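Ticket: Left arm stalls with tongs held, bimanual serving task
Project: Musine
Component: planner, collision checking
Status: resolved, follow-up open
Opened: June 16, 2024

Symptom
With tongs in the left gripper, the planner returns no path for the reach across to the plate. The arm holds its last commanded pose until the watchdog trips at 400 ms, then the episode is marked failed. The right arm is unaffected. The same reach without a tool plans normally.

Setup
Cell Giraldo, two arms on the front rail. Planner build 450, perception node Fevia, controller Ellen. Task layout is the standard serving set: plate with rice and toy food, cup, small dish, flat board.

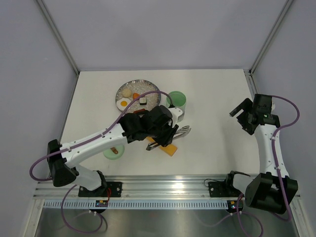 Giraldo cell, left arm holding the tongs over the board, right arm to the side of the plate.

Checks
1. Restarted the planner node only. No change.
2. Replayed the joint log through the controller with planning bypassed. Tracking error within limits on all joints. Controller ruled out.
3. Turned off collision checking between the two arms. Still no path, so the right arm is not the blocker.
4. Turned off the attached tool shape. Path found on the first attempt.
5. Dumped the planning scene. The tongs were present twice: once attached to the left gripper, once as a loose object at the same pose.

Cause
Fevia went on publishing the tongs as a table object after the grasp event. The planner only removes the loose copy if its ID matches the attached one. Fevia assigns a new ID when an object is partly hidden by the gripper, so the match failed and the start state was reported as in collision. The log line for this is at debug level, hence the bare "no path" in the console.

Fix
Matching is now by class and overlap with the attached shape, with ID as a tie-break. Start state collisions are logged as warnings and name both objects.

Verification
Replayed 3,000 stored start states with the patched build. 17 still fail. All 17 have the tool shape overlapping the cup, where the cup estimate is too wide along the rim. Separate fault, not covered by this change.

Still open
- Cup estimate when an arm covers part of the rim. Moved to its own ticket.
- Watchdog message should say which arm tripped it.
- Cached scenes from January use the old ID scheme. Do not load them with the patched build until they are converted.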